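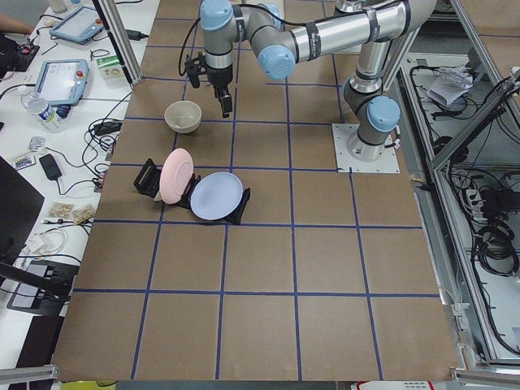
Should a bowl go into a small dish rack before or after the plates?

After the plates. A plate on edge needs a clear slot to stand in, and a bowl put in first usually covers part of one; once the plates are standing, the bowl can take whatever width is left or stay out on the counter.

Figure 3. Two plates on edge in the dish rack, with the bowl upright on the taped surface.

4.2 Loading order and plate lean

The order given above was used for all loadings in the main series. In the preliminary series, carried out in the Janjua kitchen, the order was left open, and the results could not be compared from one loading to the next. A bowl placed first took up a different amount of the rack each time, depending on whether it had been set rim down or tilted against an upright, and the plates were then fitted around it. Fixing the order removed most of this variation. The bowl was treated as the last item and was left outside the rack whenever it could not be added without touching a plate that was already standing.

Lean was recorded for each plate separately. We use the term for the angle between the plane of the rim and the vertical, measured in the direction in which the plate tips. A plate may lean backward against an upright section of the rack, or it may lean sideways so that its lower edge moves toward its neighbor. Both kinds can occur in the same loading. In Figure 3 the pale pink plate on the left tilts slightly back, with its rim against the left upright section, while the pale lavender-blue plate is supported by the right section and leans toward the lower right. From above, the second plate partly overlaps the lower edge of the first. Overlap of this kind was not scored as contact. Two rims can cross in the overhead view and still be separated by the full width of a slot, and contact was therefore checked from the side before it was entered.

The main series consisted of 100 loadings, divided among three layouts. In the first layout, 40 loadings, the plates stood in neighboring slots. In the second, 30 loadings, a single slot was left open between them. In the third, also 30 loadings, the plates were placed at opposite ends of the rack. The Flusley rack was used throughout, with plates from the Brarside set. All pieces were rinsed in plain water and loaded within 12 seconds of leaving the basin.

Contact between rims was most common in the first layout, as expected. The second layout gave less contact but a wider spread of lean angles — the open slot allows the lower edge to slide before the rim reaches its support. We had not anticipated this in the Ridwood protocol, which assumes that lean is set by the rack alone. In practice it also depends on the foot ring. A plate with a shallow foot ring settles onto the base wires and stays near the angle at which it was released. One with a deeper ring tends to catch on a wire, and its final angle is larger.

Position on the counter was recorded by grid square, using strips of tape laid out in both directions. The square was read at the center of the rack base, and for a bowl left outside the rack, at the center of its foot. The tape edges were not used to measure lean. Smaller pieces standing between the plates were logged as present or absent and were otherwise excluded from the analysis, as their rims were often hidden and their angles could not be read with the same confidence.

Drainage from the bowl is a separate matter. A bowl left upright on the counter holds whatever water is in it, and its drying time says little about the rack. Upright bowls were accordingly dropped from the drying comparison in Section 4.3, although they remain in the position data. Inverted bowls were kept in both — with the reservation that a rim resting flat on a smooth surface slows evaporation from the inside.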